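Good Practice for a Shared Desk: Drafting and Trialling Working Rules for a Humanoid Robot Beside a Seated Operator

Student project report, final version
Submitted to the Department of Applied Automation, Westusdale
Project supervisor: Adoración Barroso

1. Background

The project began in February, when the department asked our group to replace the single page of safety notes then in use at the Ibarra laboratory. Those notes had been written for a fixed arm behind a fence. They said little about work in which a person sits at the same desks as the robot, at arm's length from it, and looks at a laptop for much of the session.
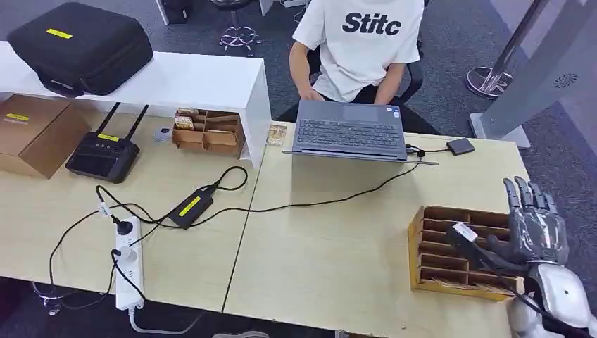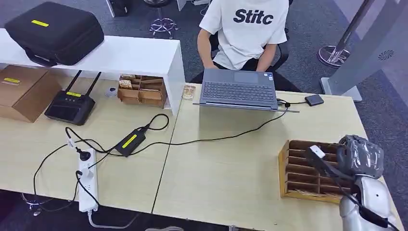

Operator seated at the far side of the two desks, with the robot's hand at the wooden organizer.

The report sets out the rules we drafted, the trial by which we tested them, and the changes made afterwards. It does not deal with walking, with lifting heavy loads or with work in public areas. The written risk assessment is held separately by the department.

2. Method

We first collected the existing rules of the laboratory, the manual for the robot and the general safety notes issued to all students. Where two of these disagreed, the stricter one was carried into the draft. Adoración Barroso then reviewed the draft and returned it with comments, chiefly on wording. Several of our sentences used "should" where we meant "must", and these were corrected throughout.

The draft was tried over 60 sessions. Each session was logged on a form adapted from one used at the Asville workshop. A line was entered for every reach made by the robot, and the log keeper marked whether the rules had been followed. The logs contain 1224 reaches, of which 1149 were marked as fully within the rules. The remaining 75 were reviewed by the group at a weekly meeting.

3. The rules as adopted

3.1 Before a session. The operator and the log keeper must agree aloud on the task and on the area in which the hand may move. Items not needed for the task are to be moved out of that area. Power strips and adapters may stay on the desks, but must be placed outside the agreed area. Any cable crossing from one desk to the other must be followed by eye from end to end before the robot is switched on.

3.2 Seating. The operator sits on the far side of the desks, facing the robot. The chair must be able to move straight back without meeting an obstacle. Stools and stands behind the operator are to be checked at the start of each session and again after any break.

3.3 Hands. The operator's hands stay on the laptop or at the operator's sides while the hand of the robot is moving. If an object has to be straightened or picked up, the operator says "hold", waits for the log keeper to repeat the word, and only then reaches across.

3.4 Stopping. Either person may stop the robot at any time and need not give a reason. The session may be restarted only when both agree. A stop is entered in the log as a plain fact, without comment on whether it was necessary.

3.5 Wrist and forearm cables. Cables and straps on the robot's arm are to be checked before each session and after any contact with an object. A loose cable ends the session until it has been refastened.

3.6 After a session. The arm is returned to its rest position before anyone leaves the desks. The form is completed and signed by both persons on the same day.

4. Findings

Most of the 75 entries marked as outside the rules concerned rule 3.3. In these cases the operator reached for an object before the word "hold" had been repeated. The early draft had asked only that the operator give notice, and several operators took this to mean that speaking was enough. The present wording was brought in at the halfway point, and such entries became less common in the second half of the trial.

A smaller group concerned cables. The first version of rule 3.1 asked for the desks to be "tidy", a word which each log keeper read in a different way. One form recorded the same arrangement as tidy in the morning and untidy at 3 p.m. — two keepers, one set of desks. The word was removed, and the check by eye took its place.

No injury was recorded. There were 2 stops following contact between the robot's fingers and the edge of a container. In both cases the session was restarted after inspection, as rule 3.4 allows.

5. Limits of the work

All sessions were held in one room, and every operator was a student who had already read the draft. We cannot say how well the rules would serve a visitor or a new member of staff. The forms were also filled in by hand, and a few entries could not be read with certainty; these were counted as outside the rules. Preparation took around ten minutes per session, a cost which some members of the group considered high for short tasks.

6. Recommendations

The department is asked to adopt rules 3.1 to 3.6 for all desk work with the robot, and to display them at the entrance to the laboratory. The log form should be kept in use for one further term. We further recommend that the partner firm, Sokumex, be invited to comment on rule 3.5 before the rules are next revised — the firm's staff have longer experience of cable wear than the group has.

A blank copy of the form is attached as Appendix A. The full table of entries, arranged by session, is given in Appendix B.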